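What Is Inside a Computer?
Henau Learning Center, Pages for Young Readers

A desktop computer is a box full of parts, and each part has a job. When the side panel is taken off, the parts can be studied one at a time.

The largest flat part is the motherboard. It is often green. Thin lines called traces run across it and carry signals from one part to another.

The processor does the computer's thinking. It sits in a square holder called a socket. Near it are long, narrow slots for memory. Memory holds the work the computer is doing at the moment, such as a game or a drawing.

The power supply is a metal box in one corner of the case. It takes electricity from the wall and sends it through colored wires to the other parts.

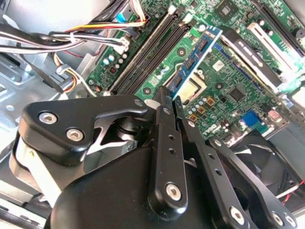
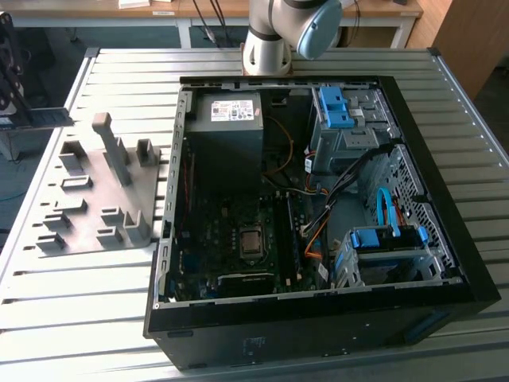

Desktop computers with the side panel removed. The motherboard is green.

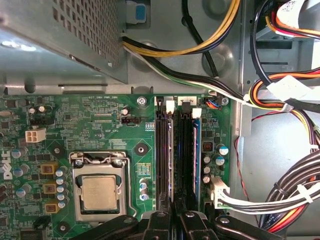
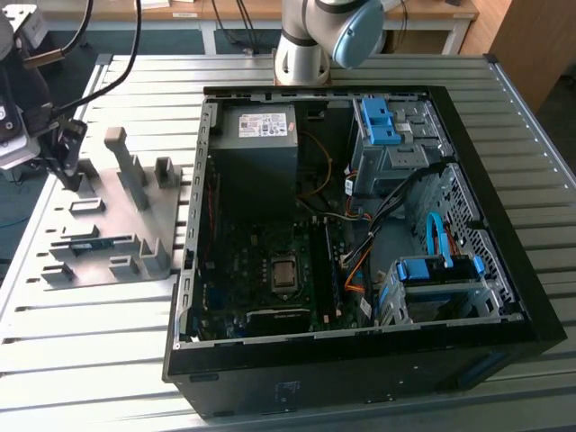
Memory comes on a small, thin board called a module. A module has a notch along its lower edge, so it fits into its slot in only one direction. Small latches at the end of the slot hold it in place.

Children must never open a computer without an adult. The computer must be switched off and unplugged first. The power supply itself must stay closed at all times.

Words to Know
Module: a small board that can be put in or taken out.
Socket: the holder for the processor.
Trace: a thin metal line on a circuit board.

Classes may visit the Center's workshop in July. Teachers should write to Enikő Fekete, Room 31.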